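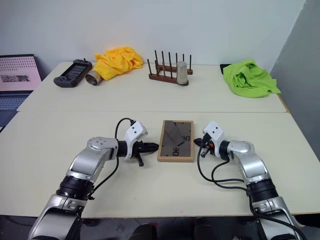 Two arms, one clock: a thread from the workshop

Posted 8 February 2026 by the Bindbridge bench

We use cookies to remember your settings. Accept / Manage

1/ Right, I promised an update on Pekum, so have one! Pekum is my two-armed build at the shared workshop, and this week's job is a digital clock in a wooden frame, flat on the table, one gripper either side. Pinch, lift, turn it over, put it down. Sounds easy, doesn't it?

2/ It's a horrible thing to pick up (I love it). If one arm closes a bit early it shoves the whole clock towards the other one, and then you're just playing very slow air hockey.

3/ So I've been fiddling with timing. Both arms now wait for each other before they squeeze, and I've put a 200 millisecond pause in before the lift. Bit of a bodge, but the skidding is miles better.

4/ Last night's score, for those who like a number: 283 tries logged since I started in October, and the last 5 in a row were clean lifts. Five!! I did a little lap of the car park.

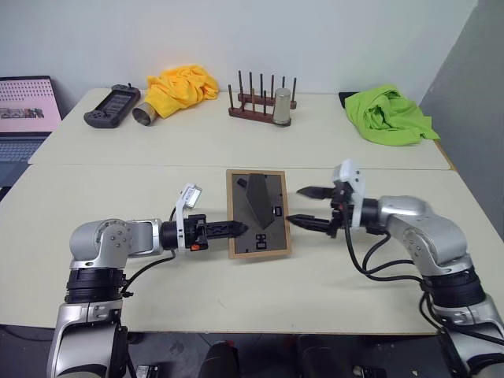
5/ Cables are next on my list. They loop down from the wrists and I've got a proper fear of one catching on an elbow when the arm swings back. I've ordered some clips from Rodrigues and if they don't fit I'll be printing my own, again.

6/ Someone asked why I keep the cloths and the cups and the dish rack on the back table. They're for later! The yellow cloth is first in the queue once the clock behaves, and I'm already dreading it, cloth is a nightmare.

7/ The game console is on the list too, mostly for the shape of the grips. It's going last, I'm not made of money.

8/ Software side: still on Fetari, my own scrappy little control program. I rewrote the bit that keeps the arms in step and broke everything for 2 evenings. Wrong sign on one wrist. The right arm was very keen to wave at the wall.

9/ If you've done two-arm lifting at home, how do you decide how hard to squeeze? I'm going by feel and motor current and I'd love something less daft. Replies open, I'll be back on after tea.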